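Chapter 4
Keeping Things Upright: Balance, Support and the Centre of Gravity

Try to stand a pencil on its point. You will have plenty of company, as people have been trying it for as long as there have been pencils, and it always ends up on the desk. Now lay the same pencil down flat and blow on it. It may roll a little, but it certainly won't fall over! The pencil hasn't changed at all between the two tries. What has changed is where its weight sits compared with the part of it that touches the desk, and that one idea will carry us through the whole of this chapter.

Every object has a centre of gravity, the point at which all its weight seems to act. In a ball it is right in the middle. In a hammer it is up near the head, which you can check by balancing one across your finger. Draw a line straight down from the centre of gravity. If the line lands inside the base, the object stays put. If it lands outside, over it goes.

A dinner plate is a lovely thing to think about here. Flat on the table it has a wide base and a very low centre of gravity. Up on its rim it has hardly any base, and the smallest nudge sideways is enough to topple it. So when we store plates on edge we give them something to lean on.

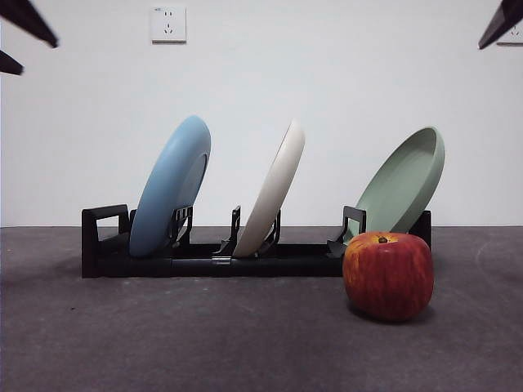 Figure 4.1 Plates standing in a rack, each leaning to the right.

A leaning object is pushed in more than one place. Its support pushes up from underneath, and whatever it rests against pushes back from the side. Add these pushes to the pull of gravity and they cancel out exactly. We say the object is in equilibrium, and in Section 4.3 you will learn to draw the arrows for yourself. Ladders, bookends and bicycles on their stands all work in the same way.

Engineers care about this a great deal. Marlies Hofstetter, who designed the footbridge at Zonerska, built 39 cardboard models before she was happy with the way it carried its load. The finished bridge is 308 metres long, and we shall come back to it in Section 4.5 with a ruler and a calculator.

Before you read on, find a cereal box and tilt it slowly on one bottom edge. There is a moment when it can't decide which way to go. Mark that angle on a piece of paper and keep it safe, as you will need it for Activity 2.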